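# What You Will See at the Robot Open Day

*A guide for young visitors to the Hevovbridge Workshop*

The Hevovbridge Workshop opens its doors to school-age visitors on 11/19/22. This guide explains what the workshop does, what the demonstrations show, and how visitors are asked to behave in the building. Please read it with an adult before you arrive.

## What is a gripper?

A gripper is a tool for picking things up. Your hand has five fingers, but many grippers have only two. The fingers move apart to open and move together to close. When they close on an object, they squeeze it just enough to hold it.

Some grippers are fixed to the end of a robot arm. Others are held by a person, who carries the tool to the object and works the fingers. A small camera on the tool records what happens. Later, the recordings are used to teach a robot how the same job is done. The workshop's hand-held gripper is called Olleo.

## How does a robot learn a job?

Think about how you learned to tie your shoes. Someone probably showed you, and then you tried it many times. Robots can learn in a similar way. A person does a job with the gripper again and again, and a computer studies the recordings. It looks for what stays the same each time and what changes.

The jobs are very ordinary ones: placing a tube in a holder, moving a cup, closing a drawer. People find them easy because they have practiced since they were babies. A robot must work out where the object is, which way it is facing, how wide to open its fingers and when to let go.

## Why are clear objects difficult?

Look at a drinking glass in front of a white wall. You can find it by its edges and by the small bright lines where the light catches it. The middle of the glass hardly shows at all. A camera has the same problem. Clear plastic on a white table may look like a few thin gray lines, and a computer can easily miss them.

For this reason the workshop includes clear objects in its practice jobs. The program that studies them is named Stillimness. It pays special attention to edges and shadows, because a shadow can show where an object touches the table.

## The demonstrations

The demonstrations are led by Ozan Özkan, who has worked with grippers for seven years. Each group will visit three tables.

**Table 1: Opening and closing.** Visitors learn how the two fingers move together and why the ends have flat pads. A flat pad touches more of the object, so the object is less likely to turn or slip.

**Table 2: Tidying up.** A small tube and a clear organizer are set out on a white surface. Visitors watch the gripper at work and are invited to guess which part of the job a robot would find hardest.

**Table 3: Your turn.** Visitors aged seven and over may hold the gripper, with a member of staff beside them, and try to lift a foam block. The block is called Tatlı, a Turkish word that means "sweet." It is not for eating.

## Rules for visitors

- Keep fingers away from the gripper pads when they are moving.
- Stay behind the line on the floor unless you are invited forward.
- Leave food and drinks in the entrance hall.
- Raise your hand to ask a question - all questions are welcome.

Each visit lasts nearly two hours, with a short break after the second table. Groups that cannot attend may ask at the front desk for a visit in January.

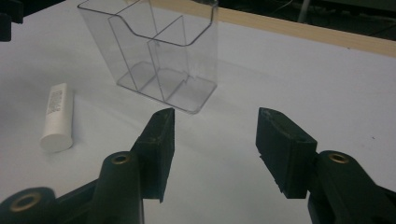 Children who wish to draw their own gripper may collect paper and pencils on the way out. Finished drawings can be handed in at the front desk, with the artist's first name and age written on the back.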